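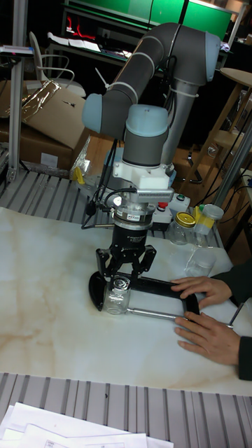 It should be sour enough that you close one eye, a cook in Onmont once remarked about ener, and this opinion is still repeated in the town when a new cook serves it too mild. In the upper villages of the Kallow valley people would disagree, as the dish is prepared there with more milk and less sourness.

**Ener** is a dish of soured buckwheat dumplings served in a thin onion broth. It comes from the Kallow valley and from the market town of Onmont at the lower end of it. The word is used for the dumpling and also for the whole bowl. In the valley it is mostly eaten in the cold months, as a midday meal.

## Name

The origin of the name is not certain. The most common explanation connects it with a local verb meaning "to leave standing," which would describe the batter. Another explanation takes it from the name of the covered crock in which the batter is kept, but the crock may as well have received its name from the food. The plural is the same as the singular, and in the valley one says "a bowl of ener" and "three ener" with equal correctness. The spelling *enner* is found on older menus in Onmont.

## Ingredients

The dumplings are made from buckwheat flour, water, salt, and a spoonful of batter saved from the last time. Wheat flour is added in most kitchens today, because buckwheat alone does not hold together well in boiling liquid. The usual proportion is one part of wheat to two parts of buckwheat. Cooks who avoid wheat use an egg or a boiled and mashed potato for the same purpose.

The broth contains onions, butter or lard, bay leaf, and water. Bones are not used in the traditional form. Dried mushrooms are accepted in the upper villages but are considered out of place in Onmont, where the taste of mushroom is said to cover the sourness. On the table there is usually a dish of sour cream, a dish of chopped raw onion, and black pepper.

## Preparation

### The batter

The flour is mixed with lukewarm water until it is as thick as yogurt. The old batter is stirred in, the crock is covered with a cloth, and everything is left in a warm kitchen for two nights. On the second morning the surface should show small bubbles and the smell should be like green apples. If the smell is like wet cardboard, the batter was too cold, and it can be given another half a day. A pink or orange color on the surface means that the batter is spoiled, and it has to be thrown away together with the starter.

Before cooking, one spoonful is put aside for the next batch. The salt and the wheat flour are added to the rest, which becomes stiff enough to stand on a spoon. It is then left to rest while the broth is made. Salt is never added on the first night, as it slows the souring.

### The broth

The onions are cut in half rings and cooked slowly in fat until they are soft and brown at the edges. Water is poured over them and the bay leaf goes in. The broth is simmered until it has taken the color of weak tea. Some cooks strain it and return only part of the onions. Others leave all of them, and this is the more common way in homes.

### Cooking the dumplings

The dumplings are formed with two wet spoons and dropped directly in the broth, which should move only gently. Strong boiling breaks them. They sink first and come up after a few minutes, but they are not ready at that point. They need 15 minutes in total, with the lid on, and the lid should not be lifted during this time. A well-made ener is gray-brown, a little shiny on the outside, and dense inside with some small holes. A part of the flour always goes off in the broth and makes it slightly thick, and this is considered desirable.

## Regional forms

**Kallow style.** The upper part of the valley lies at 795 meters, and the kitchens there were in the past too cold for a strong souring. The dumplings are larger and milder. Milk replaces part of the water in the broth, and it is added at the end so that it does not curdle. Dried mushrooms and marjoram are common.

**Onmont style.** The dumplings are small, the batter is very sour, and the broth is clear and dark. A spoonful of vinegar is sometimes added at the table, although people who make their own batter tend to see this as an admission that it was used too early. Sour cream is served separately and never put in the bowl by the cook.

**Fried ener.** Dumplings which were left over are cut in slices on the next day and fried in butter until they have a crust. They are eaten with cabbage or with plum jam. In several households the fried form is liked better than the soup, and a double quantity is cooked on purpose.

**Fasting ener.** Oil takes the place of butter and lard, and no cream is served. A roasted beet may be grated in the bowl, which gives a sweet taste and a dark red color.

## History

Buckwheat was grown in the Kallow valley because it ripens quickly and accepts poor soil. It was ground in small quantities at home, and a soured batter was a practical method to use flour that was coarse and did not keep long. Similar soured porridges were known in the villages before the dumpling, and it is generally supposed that ener developed from such a porridge when it was made thicker, so that it could be cooked in the same pot as the onions.

In Onmont the dish was connected with market mornings. Farmers who had come down from the valley in the dark wanted something hot before the trading began, and the inns on the market square kept a pot ready from five o'clock. This is also the reason usually given for the small size of the Onmont dumpling: it cooks evenly in a crowded pot and it can be eaten while standing.

When cheap wheat became available, buckwheat fields were reduced and ener was for a time seen as food of poor people. Inns removed it from the menu or offered it only to those who asked. Interest returned with the opening of the Panganiban mill below the town, which sells stone-ground buckwheat flour and, in winter, small jars of living batter. Many families who had lost their starter began again with one of these jars. Older cooks object that the batters of the town now taste much alike, while earlier each street had its own.

## Serving and customs

Ener is served in deep bowls and eaten with a spoon only. Cutting the dumpling with a knife is regarded as bad manners in the upper villages, where it should be pressed apart with the edge of the spoon. Bread is not offered with it. The usual drink is buttermilk or light beer.

The starter is a common gift for a new household. It is given in a borrowed jar, and the jar is supposed to come back full of something else, for example honey or pickles. In January, when the first batch of the year is cooked, the first dumpling out of the pot is given to the youngest person at the table.

## Storage

The raw batter can be kept in the refrigerator for one week if it is stirred each day. For a longer time it is spread thin on paper, dried, and broken in flakes, which are later dissolved in warm water. Cooked dumplings are kept apart from the broth, as they continue to take up liquid and become too soft. They can be frozen, but after thawing they are good only for frying.

## See also

- Buckwheat
- Sourdough
- Onion soup
- Dumpling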